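I bought the Pomerwood box set of the Trulska films in September and have now been through all 6 discs, including the extras. It costs more than renting the films one by one, so the question is whether the restoration and the bonus material make up the difference. For the first two films they do. For the third I am less sure.

The new transfer of the opening film is a clear step up from the old DVD. Night scenes used to be a gray smear and now have some depth to them. The battle at the river, shot with 300 extras, finally looks as big as the director wanted. The sound is less even. Dialogue in the palace scenes sits low in the mix — I had to reach for the remote several times — and the songs come in much louder.
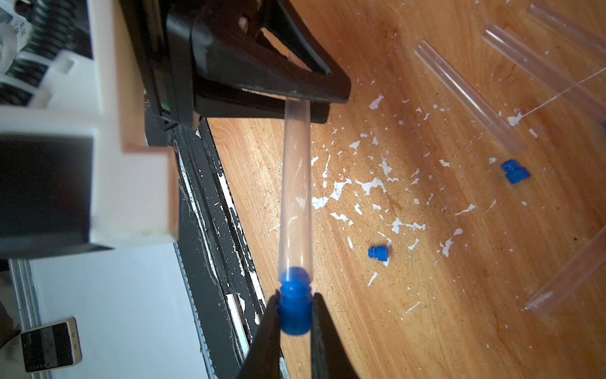 A blue stopper in the end of a clear tube, held by two black gripper fingers.

The best extra is a 37-minute interview with Libor Kratochvíl, who edited all three films. He talks about the cut that was shown to distributors, the subplot that was dropped, and why the flashback was moved to after the intermission. Souad Morsy's commentary on the second film is good on costumes and slow elsewhere. The making-of feature is mostly people praising each other and can be skipped.

Subtitles are readable and well timed, though the song lyrics are left untranslated on disc 4. The menus are slow. Each disc also plays the Kabbaj studio logo twice before you can do anything, and it can't be skipped on my player.

The packaging is a plain cardboard slipcase with a thin booklet. Mine arrived with one corner crushed, and the discs fit so tightly that I bent a sleeve getting the first one out.

If you already own the Rinico edition of the third film, keep it, as the picture is the same and the colors are slightly warmer. Otherwise the set is worth buying at a discount. I would not pay full price.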